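Visit Report: Open Day at the Ostitz Animation Studio, Brurstead

2024-08-17
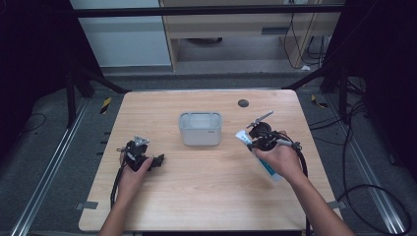
A small gray plastic container on a light wooden tabletop, with a hand-held gripper on either side.

The Desjardins Animation Society was invited to attend the summer open day of the Ostitz studio in Brurstead. The studio is preparing the second season of its television series "Sarkico," which is scheduled to begin in October. According to the organizers, 700 visitors were admitted over the course of the day. Entry was by timed ticket, and our group was received at the main entrance shortly after ten.

The opening talk was given by Liudmyla Sydorenko, director of the series. Ms. Sydorenko confirmed that the new season will continue directly from the last episode of the first and that the main voice cast will return. She presented the new key visual, in which the two sisters stand on the harbor wall at dusk in their winter coats. Two character trailers followed, one for each sister. The younger sister's trailer was shown with its final sound. The other was shown with temporary music.

Members were then taken through the background department, where painted skies and street views for the first seven episodes were on display. Staff explained that the harbor town is drawn from a single master map, so that shop signs and stairways remain in the same place from one episode to the next. Several members asked whether the map would be published. The studio replied that it is being considered for the art book, although no decision has been made.

The afternoon session covered voice recording. Visitors heard one short exchange from the opening episode in three versions, each read at a different pace, and the sound team described how the final reading was chosen. Questions were limited to fifteen minutes and many could not be taken. Written questions may be sent to the studio through the society's office.

Photography was not permitted in the background department. The trailers will be released on the official series website at a later date. Members who ordered the printed program will receive it by mail.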